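Home News Projects Newsletter Contact
Search this site Enter keywords Go

Spending plans: the gripper money

The quote from Woleck came back in July, and after Siiri Luik had read it twice we agreed to want less. One arm stays on the list. The second has moved to next year, where it joins the height-adjustable bench and other things we were once sure of.

What survives is a budget of 3000 for grippers, spare fingers and cables. Tarmo Kalniņš would put most of it into a single good gripper from Clomex. İlker Baysal prefers two cheaper ones from Vasiliauskas at 1040 each, on the grounds that we will break one. Both men have met us, so both arguments carry weight.

Whichever we buy has to cope with ordinary clutter: things that roll, things that lie across each other and things with feathers.
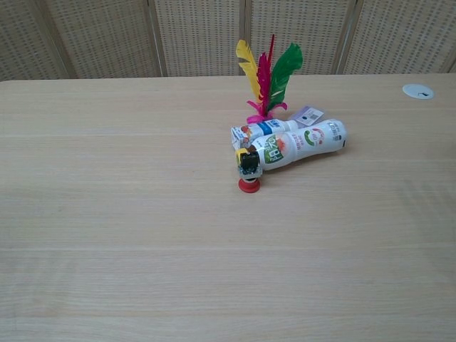 Table work: two white bottles on their sides, a red cap and a feathered shuttlecock.

Nasrin Jalali has asked that we also budget for the dull items - mounting plates, a proper emergency stop, and 33 metres of cable trunking, a figure she reached with a tape measure and will defend. Delivery is quoted separately, as is the training day, as is (we checked) the box.

Comments on the shopping list should go to Maarja Vītola before the order is placed. Suggestions that begin "while we're at it" will be read last.

Recent items
Tarkico service contract: what it leaves out
Bench booking, new rules
Who has the torque driver?
Notes from the July planning meeting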